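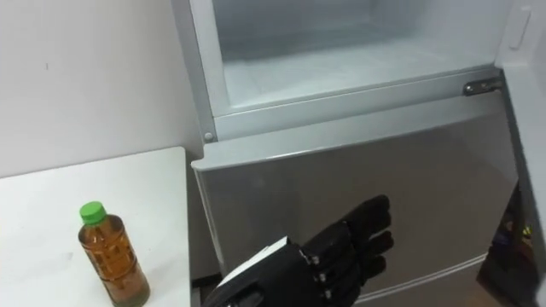

You'll regret the piano by March, Ginette Brunet wrote under my last post, and I've been chewing on it ever since. She said she sold hers before a move, told everyone she was fine with it, and then spent a whole winter tapping on the kitchen counter like it had keys. She also said I should stop reading rental truck reviews at midnight. Fair on both counts, Ginette!

So, an update, for her and for the handful of you who've been asking how the move went. We're in. Vavthorpe is 369 miles from the old place, and I can now tell you there is a very boring stretch in the middle where the radio only picks up farm prices and one man who really loves polka. I listened to the polka man. I'd do it again.

The piano came with us. I went back and forth on it for weeks (you all know this, I went on and on) and what settled it was the price of getting rid of it. The fellow who came to look offered to haul it away if I paid him $200, and something in me just dug in. It was my aunt's. It has a ring on the lid from a flowerpot and the low G buzzes, and I was not going to pay a stranger to take it to the dump. Would I have felt differently if he'd offered me money? Maybe a little.

We ended up going with Rolland for the truck after two other companies never called back. I'd give them a B. The truck was clean and the ramp was solid, but the booking lady told me it could carry up to 3000 pounds and the guy at the counter gave me a much bigger number in a very confident voice, and I still don't know which of them was right. If you're moving anything heavy, get it in writing. We put the piano against the wall right behind the cab, strapped it twice, then stuffed every blanket we own around it. My brother-in-law wanted to put it near the door so it would come off first, and we had what I'll call a discussion in the driveway. It went behind the cab.

What I would do differently is the packing. I packed by room, like all the websites tell you to, and it was fine until the last couple of days, when everything left over belonged to no room at all. Extension cords. The good scissors. A bag of bags. Those boxes all got labeled MISC, and then we had a wall of MISC in the new hallway and I cried a bit looking for the shower curtain — it was in with the Christmas lights. Next time (there won't be a next time) I'd write down the actual things on the side of the box, even if it takes forever and my handwriting goes.
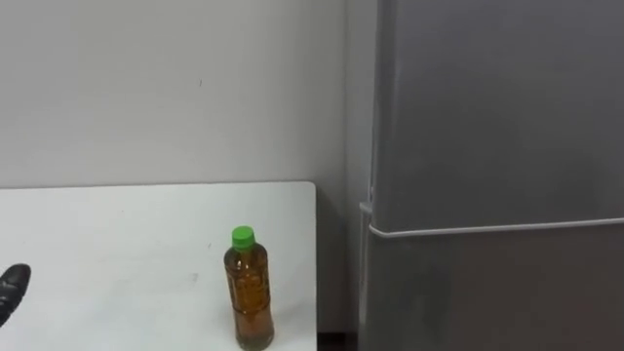

A bottle on the white table.

Anyway, the neighbors. I was more nervous about this than I let on. In the old building I knew everyone down to the dogs, and I'd been there long enough that I forgot how you even start. Do you knock? Do you bake something? I wasn't about to bake with my pans in MISC. What happened was that Halfdan Þorgeirsson from across the road came over while we were still wrestling the piano up the front step, looked at it for a good long minute, and went home again. I thought, well, that's us judged. Then he came back with two planks and a length of old carpet, laid the carpet face down over the planks, and the thing slid up like it was on butter. He barely said a word the whole time. I tried to thank him and he told me the planks were ours to borrow till the couch was in.

He's since told us which trash day is which (there are two kinds and they swap) and to never, ever park by the Guvmont depot in the morning, when the delivery trucks swing out wide. I've written him his own page in my address book because the spelling took me three tries.

The house itself is 56 years old, so a bit older than me and holding up about the same. The floors creak. The front room gets the kind of light I used to be jealous of in magazines, and that's where the piano lives now, with a folded postcard under one caster to stop it rocking. You're meant to let a piano sit before having it tuned so the wood can get used to the air, and the tuner over in Kasell said to call him once we've run the heat for a few weeks. I'm playing it in the meantime. It sounds like a saloon in an old western and I've been leaning into that.

A few of you asked if I miss the old place. Sort of? I miss the bakery, and I miss knowing which step to skip on the stairs. I woke up at five the other morning and walked smack into a closet door because my feet still think the bathroom is on the left. But I don't miss the parking, and I don't miss hearing the upstairs guy's alarm go off before mine every single day.

Still to do: curtains for the front room, a doorbell that rings, and finding the box with the piano bench cushion in it, which is in MISC somewhere, obviously. If anyone has a trick for getting the flowerpot ring off an old varnished lid without making it worse, please leave it in the comments. I tried the mayonnaise one. It smelled like lunch and the ring is still there.

This site uses cookies to remember your preferences. By continuing to browse you agree to our use of cookies. Accept | Learn more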